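3.2 Setting and data

The study covers one district of Grulari, where street sales of synthetic cannabinoids moved from the bus station to the shopping streets over two winters. We used two sources: police records of stops and arrests, and a survey of residents and shop staff whose homes or workplaces look onto the streets concerned.
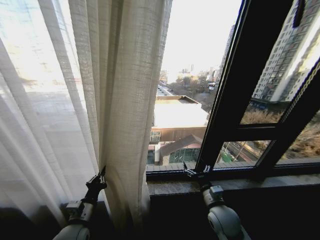
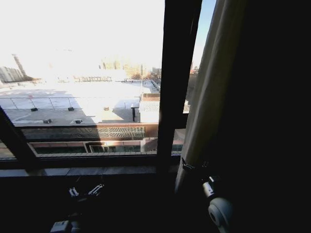
Figure 2. Windows and curtains.

The police records contain 1176 entries. Each gives a street segment, an hour and a reason for the stop, but only those made after February carry a code for the substance involved. Earlier entries were coded by hand from the free-text field, following the scheme in Steinarsdóttir and Rotov. Entries with no usable location were assigned to the nearest patrol point and are marked as such in the tables.

Survey forms went to 2000 addresses and some 500 were returned. Respondents were asked how often they had noticed dealing or people in a collapsed state, at what times of day, and whether they had reported it. Response was lowest in the blocks next to the station - the same blocks that have the highest number of stops - and the estimates for that part of the district should be read with care.

The two sources disagree on timing. Police entries peak in the early evening, when the extra patrols were on duty. Residents most often named late morning. We do not treat either as the true pattern. A stop is recorded where an officer is present, and a sighting depends on who is at home and looking out.

To compare the periods before and after the patrols began, we grouped street segments into 30 zones and counted entries per zone per week. Zones bordering Haltalero, the neighboring district, were kept in the main model and dropped in a second run to check for displacement across the boundary. Results of both runs are given in Section 4.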